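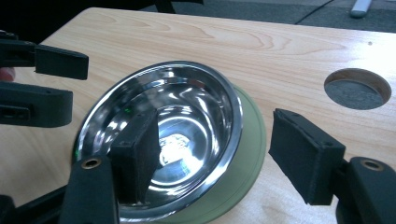

Warnbridge 共用厨房 台面与盛具安全检查表(十一月)
检查范围:343室,木桌、不锈钢碗及橡胶底座、桌边通道、洗涤与存放
检查人:Riaan Jacobs
复核人:Myrtle Benavides
检查时段:下午课程开始之前
结果标记:合格 / 待改 / 不合格 / 无法判断

填表前先说一句。上一版表格里没有“无法判断”这一栏,结果凡是看不准的都勾了合格。这次加上了,请照实用。备注栏写不下就写到背面,别写“良好”“正常”之类的词,写了等于没写。

一、木桌

1. 桌面有无毛刺、开裂、翘起
结果:合格
备注:用手背顺着木纹和逆着木纹各走了一遍,没有扎手的地方。浅色木头上细裂纹不容易看出来,光看不摸的检查我不认。靠窗那一端打了侧光再看,也没有发现问题。

2. 桌面涂层是否适合接触食物
结果:无法判断
备注:Parkis 送来的单子上写着“食品安全表面”,没写是哪一种涂料,也没写多久要重涂。这几个字印在单子上不花钱。没有涂料名称之前,面团和切好的食材一律不直接放桌面,垫板子。
复核意见(M.B.):已去信询问。回信只重复了单子上的那句话。维持“无法判断”。

3. 桌子受力时是否晃动
结果:待改
备注:空桌推不动,双手压住一角揉面的力气就会晃。靠墙那只桌脚下面垫着折起来的纸板,不知道是谁垫的。纸板受潮会塌,请换成正经的调节脚垫。

4. 桌边与桌角
结果:合格
备注:桌角是磨圆的。有人建议加贴软胶护角,我不赞成。护角下面藏面粉和油,擦不干净,过一阵子边上翘起来又挂衣服。

二、不锈钢碗

5. 碗沿有无缺口、卷边有无开口
结果:合格
备注:卷边一圈用指腹摸过,没有割手处。要注意的是卷边和碗壁交接的那道缝,缝里最容易留水和残渣。拿棉签沿缝擦一圈,看棉签颜色,比对着灯看碗亮不亮有用得多。

6. 碗内壁有无划痕、锈点
结果:合格,附条件
备注:抛光的碗内壁反光很厉害,顶灯一照,一块白斑正好压在碗底,划痕、锈点、没洗掉的洗涤剂都可能躲在那块白斑里。检查时请把碗端起来斜着转,或者用身体挡住灯。站在桌边低头看一眼就打勾,这种勾我下次会全部划掉。
复核意见(M.B.):同意。补充一点,内壁上的彩色小光点先别当成污渍记下来,换个角度看它动不动。上次有人为一个反光点擦了半天。

7. “不生锈”的说法
结果:无法判断
备注:Brumer 的宣传页上写“永不生锈”。不锈钢在盐水里泡一夜照样可能出点蚀,泡过漂白剂更快。洗碗的人看了宣传页就放心泡着,这才是我担心的。请把宣传页从水槽上方撕下来,换成一句话:用完即洗,洗完擦干。

8. 磁铁测试
结果:不做
备注:每次都有人问要不要拿磁铁吸一下。吸不吸得住跟加工方式也有关系,单凭这个判断不了钢材好坏,所以这一项从表里去掉。谁愿意自己玩可以,别写进记录。

三、橡胶底座

9. 防滑性能
结果:待改
备注:宣传页说“任何台面都不打滑”。“任何”两个字就够让人起疑。我按下面的办法试:
干桌面,空碗,单手平推,不滑。
桌面撒一层薄面粉,空碗,单手平推,滑。
桌面有水,碗里装了水,用打蛋器快搅,碗自己慢慢往桌边走。
面粉和水正是我们桌上天天有的东西。结论是底座在干净干燥的桌面上有用,在做饭的时候要打折扣。搅拌时必须有一只手扶碗,这条写进课前说明。
复核意见(M.B.):我照着重复了一遍,撒面粉那一步在我手里没滑,可能是面粉撒得少。有水那一步结果一样。扶碗这一条我没有意见。

10. 底座与碗是否贴合
结果:合格
备注:提住碗沿轻晃,没有声响。不过浅绿色的底座颜色淡,边上粘了油膜看不太出来,请用白纸巾擦一下外撇的那圈,纸巾发黄就重洗。

11. 底座老化
结果:合格
备注:没有发黏,没有粉化,掐一下能弹回来。宣传页上说能用2000次,没说是2000次什么:清洗、加热还是拿起放下?问过 Brumer 的销售,对方说“综合使用”。这个数字我不记入更换周期,还是每次检查用手掐。

12. 遇热
结果:不合格(操作问题)
备注:有人把滚烫的糖浆直接倒进带底座的碗。橡胶能不能耐这个温度,资料里查不到。没查到就当不能。热糖浆、热油请用灶台边那只厚底锅,放在隔热架上。另外金属碗传热快,碗壁会很烫,底座不烫手不代表碗沿不烫手。

四、桌边与通道

13. 碗具离桌边的距离
结果:待改
备注:要求是碗的外缘离桌边至少一掌宽。学员站定之后习惯把碗往自己身前拉,拉着拉着就到边上了。贴胶带线的办法试过,擦几次桌子就没了。建议讲课的人自己先摆对,学员会跟着摆。

14. 两人同时伸手取物
结果:待改
备注:桌子两边的人从不同方向朝同一只碗伸手,容易把碗碰翻,手里有刀的时候更糟。规定很简单:一只碗同一时间归一个人管,别人要用先开口。贴在墙上的“注意礼让”没有任何操作含义,请取下。

15. 地面
结果:合格
备注:Rana 的防滑垫铺得平,边没有卷。垫子底下有没有积水,要掀开才知道,请值班的人掀开看,别绕着走一圈就签字。

16. 电源线
结果:合格
备注:打蛋机的线从墙面插座走,不横跨通道。插头有余温属于刚用过还是接触不良,我没法凭手感分辨,所以下次请在开机之前先摸一遍。

五、洗涤与存放

17. 水温
结果:合格
备注:洗涤池温度计读数42,单位摄氏度。温度计本身多久没校过没有记录。先按合格算,请补一次校准,否则下次这一项我会改成无法判断。

18. 叠放
结果:不合格
备注:碗洗完没擦就叠起来,叠了3层,掰开的时候中间那层还有水。底座夹在里面更不容易干。改为单层倒扣在沥水架上,干透再收柜。柜子不够大是柜子的事,不能拿来当叠湿碗的理由。

19. 标签
结果:待改
备注:柜门标签写着“已消毒”,标签是印好贴死的,里面放什么都叫已消毒。请换成可以写时间和签名的那种。没有时间、没有签名的,一律当没洗。

整改一览
桌脚脚垫:由场地方更换,换好后重测第3项。
课前说明:加入“搅拌时一手扶碗”和“一碗一人”。
水槽上方宣传页、墙上礼让标语:当场取下,已完成。
涂料名称:继续追问 Parkis,要书面答复,口头的不算。
温度计:校准后把记录夹在本表后面。
叠放方式:即日起改,下次检查不提前通知。

评论

Myrtle Benavides:
整体同意。第11项我的看法稍微宽一点,2000这个数字虽然含糊,可以留在备注里当参考,以后真坏了也好拿去跟供货方对质。

Riaan Jacobs:
可以留,但请写明“供货方自称”。我不想明年有人翻到这张表,把它当成我们测出来的。

Myrtle Benavides:
已加注。第9项要不要规定面粉撒多少?我们两个人撒得不一样,结果也不一样。

Riaan Jacobs:
要。下次用同一把平勺,一平勺,筛子筛匀。这次的结果先按比较差的那个记。

Myrtle Benavides:
第13项我去旁听了一节课,老师自己就把碗摆在桌边上。

Riaan Jacobs:
那就先给老师讲。改完以前维持待改。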